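Search posts Search

Menby Social
April, 7.40 am
Posted by Timwood
Filed under: Home & Hearth-ish / Small Parts

Serving suggestion, Timwood household. A thread. 1/

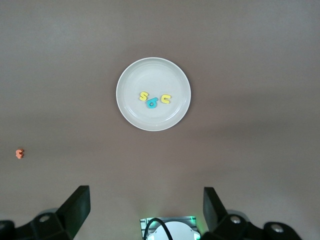
Foam alphabet on a white plate. One orange straggler. Serves 2.

2/ Bought a tub of foam letters in the hope of raising a reader. What I'm raising is a caterer. Everything gets plated. I was offered an S for breakfast and told it was hot.

3/ There is an ongoing dispute about the teal one. I say b. The chef says six. It's been turned round several times by both sides and I'm losing confidence.

4/ The other yellow one is a u, or a c having a lie down. I asked which and was told "it's pasta".

5/ So the restaurant is now called Pastosura. I didn't get a vote. It has one dish and you can't book.

6/ Orange one away on the left is either an E or a 3. I reached for it and was told that one's not cooked.

7/ The tub said 50 pieces. I have trodden on 3,449 of them. Foam is meant to be the soft option, and it is, but at night it feels like standing on a slug with opinions.

8/ Someone will ask if we've spelled anything yet. We've spelled "sbu". Or "s6c". If that's a word in your family please let me know and I'll tell the grandparents.

9/ Tidying tip, since a few of you asked: pudding basin by the door, letters go in the basin, basin gets served as soup. Back to square one by teatime.

10/ Bill's just come. 1,000 pounds, service not included. I've left a tip, which was also a letter.

Tags: foam letters, plates, toddler catering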